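How to Dress a Small Round Table for a Waiting Area

Updated Monday, April 26, 2021

A round table in a shared office usually ends up as the place where people leave cups and old mail. With a cloth, a lamp and one plant it can be kept in decent shape with very little work. These steps cover the tables we set up at Grodthorpe and Skullberg, and they will work for most small round tables that stand near a wall or partition.

What you need

A round table, steady on its feet
A tablecloth in one plain color
A small table lamp with a light shade
A potted plant, small enough to lift with one hand
Felt pads for the feet of the lamp
A blank card, if you want a notice on the table
An iron or a hand steamer

Measuring for the cloth

Measure straight across the top at the widest point. Decide how far you want the cloth to hang and add that length twice. For a short drop, 8 inches on each side is enough to cover the edge and still leave the legs clear. For a longer drop use 11 inches. Anything longer than that tends to get caught under chair legs when people pull in to sit.

If the cloth you already own is square, it can still be used on a round top. The four corners will hang lower than the rest. Check that none of them reach the floor.

Picking the color

The offices here are mostly white and gray, with a lot of glass. A white cloth looks washed out next to white blinds and shows every coffee ring. Yellow-green has worked well for us. It goes with the leaves of a plant and it can be seen from the hallway, so visitors know where to wait. The Jaber room had a dark brown cloth for years and it made the corner look smaller than it is.

Stay away from large patterns. A lamp and a plant are already enough to look at. 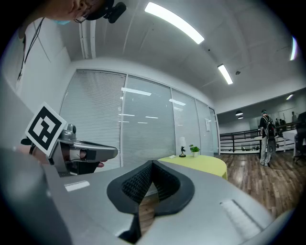 Grodthorpe Workplace Services -- Rooms and Furnishings

The round table by the glass partition has the yellow-green cloth on it, with the lamp and the plant set out on top. The lamp has a white shade and a dark base, and the plant is in a white pot to the right of it. A white card lies near the left edge.

Setting the table

1. Put the table in its final spot before you do anything else. Leave enough space behind it to reach the cords for the blinds.

2. Wipe the top and let it dry. Grit under a cloth will scratch the finish.

3. Iron or steam the cloth. Fold lines from the package don't fall out by themselves, whatever the label says.

4. Lay the cloth over the top and walk around the table, pulling it even as you go. Check the drop with a tape measure in at least 3 places.

5. Stick the felt pads to the lamp and set it down a little back from the center. The shade should be below eye level for someone standing. Run the cord down the side that faces the wall and keep it off the walkway.

6. Place the plant next to the lamp, with a hand's width between the shade and the nearest leaf. Bulbs get warm, and leaves that touch the shade go brown at the tips.

7. Lay the card flat near the edge, on the side people come from. Keep the wording to one or two lines in large print.

Choosing the lamp and plant

A heavy base is better than a tall one. If the lamp tips when you tug lightly on the cloth, get another lamp. Use a soft white bulb. Where the ceiling lights already reflect in the glass, a bright bulb just adds one more glare spot.

For the plant, choose something that puts up with indoor air and missed waterings. Pothos and peperomia are both fine. Use a pot with no drain hole, or put a saucer inside the outer pot -- water that soaks through to the cloth leaves a ring that is hard to get out.

Keeping it up

Water the plant when the top inch of soil is dry. In our rooms that comes to roughly every 10 days in winter and more often from May on. Take the pot to the sink to do it.

Shake the cloth out once a week and wash it once a month, in cold water. Yellow-green fades in a hot wash. Have a second cloth of the same size on the shelf so the table isn't bare on wash day.

Dust the shade with a dry paintbrush. A damp rag leaves streaks on fabric shades.

Spare cloths are in the storage closet next to the Pasta room, second shelf, sorted by size. Sign the sheet on the door when you take one, and put the old one in the laundry bag, not back on the shelf.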